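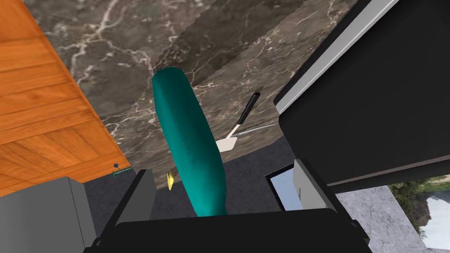
# Rule 4

Mbali Venter had the binder open before her coat was off. Rule 4. Again.

"Read it to me," she said.

Định Lý read it. Fast, no breath in it. "Grip nothing you have not named. If you cannot name it, stop, ask, wait."

"And the teal thing?"

"Logged as cucumber."

"It's teal."

"Logged as cucumber, teal." He rubbed his eyes. "Agnese says bolster. Thịnh says cucumber. I say who cares, it's a kitchen in a simulator, nothing gets broken."

Coffee. Bad coffee, Prestholm coffee, the kind from the machine by the stairs. Four in the afternoon and the Goh audit due at six. Mbali drank hers standing up.

"Dindau said that," she said. "Nothing gets broken. Then they shipped."

He didn't answer. Everyone in the trade knew about Dindau. The glove on the shelf, logged as cloth. There had been a hand in it.

She sat. Pulled the run sheet over. 840 runs since June and the labels had gone soft somewhere in the middle – a bowl that was a dish that was a bowl again. Small stuff. The arms didn't mind, the arms went where the label sent them, and a soft thing wanted one squeeze and a vegetable wanted another, and somewhere in Bratport there was a real kitchen with a real old man in it who would be getting this software by winter.

"Who signed it?"

"Thịnh."

"Who checked Thịnh?"

Nothing.

"Định. Who checked him?"

"Thịnh," he said. "Agnese was out. It was late."

So that was rule 2 gone as well. Two names on every label, never the same name twice. Mbali had writen that one herself, in pencil, back when the binder was a folder and the folder was mostly takeout menus.

She called Agnese. Agnese Stankevičius picked up on a train, you could hear it, the doors and somebody's kid.

"It's a bolster," Agnese said. "I told him it's a bolster. It's got wrinkles."

"Could you swear to it?"

A long bit of track. "No."

"Then it isn't a bolster either."

"What is it then?"

"Unknown. We put unknown."

"Goh hates unknown. They count unknowns, Mbali, they put them on a chart."

"Good. Let them."

She hung up. Thịnh was in the doorway by then, he'd heard enough, big gray sweater, hands up inside the sleeves. Twenty-something and scared of her. She hated that they were scared of her.

"Am I fired?"

"Sit down. Bring up the kitchen."

He brought up the kitchen. 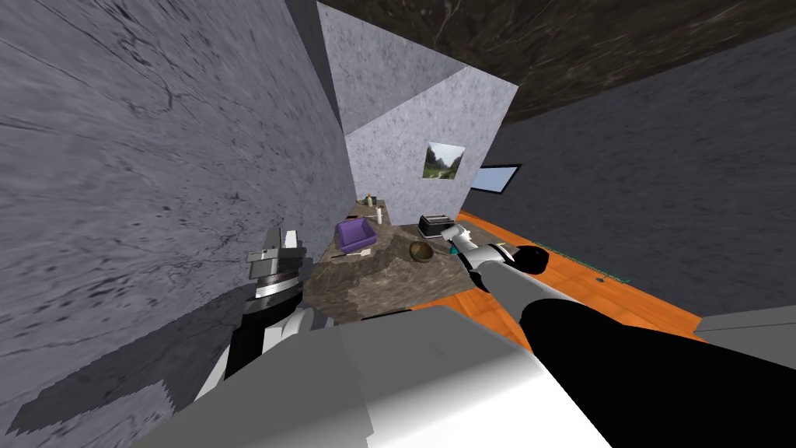
"Go around the counter," she said. "Out loud. Don't be clever."

"Basket. Purple. Toaster. Bowl." He stopped. "White thing. Bottle, or a candle."

"Which?"

"I don't know."

"So?"

He looked at Định. Định looked at the ceiling tiles, no help at all.

"So stop," Thịnh said. "Ask. Wait."

"And the flat one by the basket?"

"Cloth. Or paper." Quieter now. "Unknown. That's unknown too."

She pushed the keyboard to him. He typed it, slow, two fingers, then went back to the cucumber and took the word out. The field sat there blank for a second. He put unknown, then his initials, and slid the keyboard along to Định for the second set.

Định held off. "If we do this one we do them all. All 840."

"Yes."

"Before six?"

"No," Mbali said. She was already dialing Goh, phone jammed against her shoulder, hunting for a pen that worked. "I'm telling them its late. Start at the top, both of you. And somebody save me a chair."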